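Parnon Bench Sorter
Bench-top sorting arm for small parts, kits and returns
Home > Equipment > Sorting and kitting > Parnon Bench Sorter

Most shops that call us have the same bin. It sits under a bench, it is full of small parts that came back mixed, and everyone walks past it with great purpose. The Parnon was built for that bin.

It is a single arm with a slim gripper that picks small parts off a flat work surface and puts them where they belong. It will not run your warehouse. It does not make coffee, and it has no opinion on the radio station. It picks up a part, puts it down somewhere else, and goes back for the next one until the surface is clear or somebody presses the red button.

Setup is done by showing, with no programming. You put your parts on the board, tell the arm which is which on the touch panel, and correct it when it gets one wrong. Expect to correct it a fair amount on the first morning. Simple solid shapes in plain colors go quickest and are what we use for training at our Lullilton workshop. Clear plastic and anything shiny take longer. 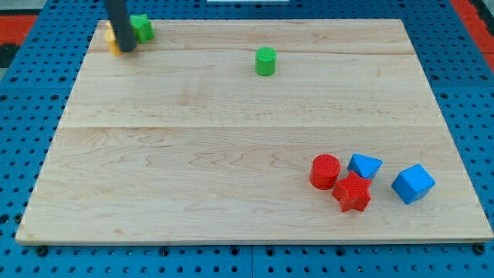 Parts may touch each other and may lie at any angle. They may not be stacked. If your people are used to tipping a whole tray out in a heap, that habit will have to change, and we would rather you heard it from us than from the arm.

What changes for the crew

The question we get from owners is how many people it replaces. The question we get from the people is the same one, asked more quietly. At the Stefanou kitting room in Brordale, where 3 units have been running since September, the answer so far is none. The evening sort is gone, and the two people who used to do it now check finished kits and look after the arms. One of them has asked for the evening sort back because it was peaceful. We pass this on for balance.

You will need someone on each shift who can clear a jam and wipe the gripper. Training takes 3 hours – two if nobody brings up the movies. Pick a person who already fixes the label printer. You know who that is.

Specifications

Arms: one, bench mounted
Work surface: flat board, supplied, replaceable
Part limit: 2000 grams
Part types stored: 18
Control: touch panel, stop button on both sides
Noise: a low hum, plus a click at each pick that you will stop hearing by the second week

In the box: arm, gripper, spare gripper tip, work board, bolts, touch panel, printed manual. Bench not included. Parts bins not included either, as you seem to have plenty.

Lead time and prices on request. Demo visits can be booked at Lullilton, and you are welcome to bring the bin.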